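Meltham Clear Film Covers and Sheeting
Home > Workshop Supplies > Covers and Dust Protection > Clear Film

Product code: 214
Sold by: the roll, or cut to length from our Villerov warehouse
Colour: clear
Availability: in stock

Meltham clear film is a lightweight plastic sheet for covering equipment, benches and parts in a working shop. It keeps grinding dust, overspray and general grime off surfaces that are awkward to wipe down, and you can still see what is underneath. Customers use it over vices, lathes, electronics benches, half-finished assemblies and stored stock.

The film is soft enough to drape by hand. It follows curved and stepped shapes without needing to be cut to a pattern, and it folds back when you want to get at part of the job. It will crease with handling. Creases don't affect how well it keeps dust off, but they do catch the light, so if you need to read a gauge or a label through the cover, pull that section flat and tape it down.

Sizes

The standard roll is 2,000 mm wide. This covers most workbenches in a single pass with enough left over to hang down the front and back. For larger jobs, overlap two lengths and tape along the join.

Cut lengths are sold by the metre, with a minimum order of 4 metres. We cut square across the roll. If you need a finished panel at an odd size, put the measurement in the order notes in millimetres - 1,723 mm is fine, you don't have to round it up - and allow an extra working day. Cut panels are folded for shipping and can't be returned unless faulty.

Fitting

Blow or brush the surface down first. Grit trapped under film will scratch paint and polished metal if the cover gets dragged across it.

Lay the sheet over the highest point and let it fall to each side. Leave some slack around joints, handles and anything else that sticks out. Pulled tight over a corner, any light film will eventually split.

Hold the edges with low-tack tape, spring clamps or elastic cord. Staples and wire ties will tear through. On steel frames, the flat Soriano magnets listed under Accessories work well and don't mark the finish.
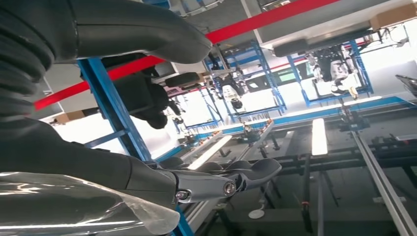
Covers that stay on through the week should be lifted now and then so the surface below can air out. Bare steel and cast iron need a wipe of oil before they are covered for any length of time, particularly in an unheated shed or garage. Moisture can collect on the underside when the temperature drops overnight.

Take the film off completely before you switch on anything that moves, spins or gets hot. It is not a guard and it is not a welding screen. Keep it away from heaters, exhausts, grinders in use and open flame, and don't block ventilation slots on equipment that is powered up.

Care and reuse

Light dust can be shaken off outdoors. For anything heavier, spread the sheet flat and wipe it with a damp cloth and mild dish soap, then hang it to dry. Avoid solvents, which will cloud the film. Roll it up for storage if you have the space - folded sheets hold their creases for a long time.

Small tears can be patched with clear packing tape on both sides.

Accessories

Soriano flat magnets, pack
Preler low-tack tape, blue
Preler spring clamps, small and medium
Wall-mounted roll holder with cutter, suits standard roll

Ordering

Orders placed before noon leave the warehouse the same day. Full rolls go by road freight and need someone on site to sign. Trade accounts and repeat cut lists are handled by Genalyn Panganiban in the sales office, who can keep your panel sizes on file for reordering.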